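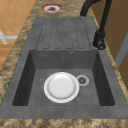

Three Grippers, One Plate

A plate at the bottom of a sink is a small problem for a person and a big one for a robot hand. The rim lies close to the floor of the basin, the walls stand on all sides, and the faucet takes the space where the wrist of the arm would like to pass. I spent most of September watching one team try to solve this inside a simulator, before they spend any money on metal.

The team belongs to Clulla, a small company that makes software for kitchen automation. Yoga Wuisan leads the testing. He wanted to compare the Tuva, a parallel gripper with two flat fingers, with the Mundis, which has 4 soft fingers and a wide palm. Later he added the Sinaga, a single suction cup on a long neck. All of them were given the same virtual arm and the same controller, so that a difference in the result would come from the hand.

"In the first week I believed the suction cup would win everything," Wuisan told me. "Then we asked it to pick up food."

The numbers are more interesting than I expected. The team completed 1142 attempts, divided over different kitchens and different objects. With a plate lying flat, the Tuva had the most trouble. Its fingers must go under the rim, and they often pushed the plate along until it stopped at the wall. The Mundis did better when the plate was near a corner. The Sinaga lifted plates well from the center, but it was weak when something covered the place where the cup should land.

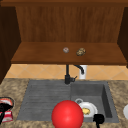 Choosing a gripper is also a question of what else the kitchen contains. A hand that is perfect for dishes may be useless two minutes later, when the job is to clear a shelf. In one of the test kitchens, the plate in the basin has a soft-looking yellow piece of food on it, and up in the wall cabinet a lumpy golden-brown thing sits toward the back of the shelf. For the cup, both are bad news. The Tuva is comfortable with a lump of this size, if the arm can reach over the front of the shelf without touching it. The Mundis can hold it too, but the wide palm needs more room.

The camera made a larger difference than the team had planned for. With a camera on the wrist, the view was excellent until the last moment, when the fingers hid the rim. With a fixed camera higher up, the rim stayed visible longer, but the arm itself came between. Wuisan now runs both, and the controller changes from one to the other when the hand is nearly 20 centimeters from the target.

He has ordered a real Tuva and a real Mundis. The Sinaga stays in the simulator for now, while a colleague writes a better model of how the cup seals against a curved surface. The first tests with real dishes will be done in the company's own lunch kitchen, after four in the afternoon, when the sink is free.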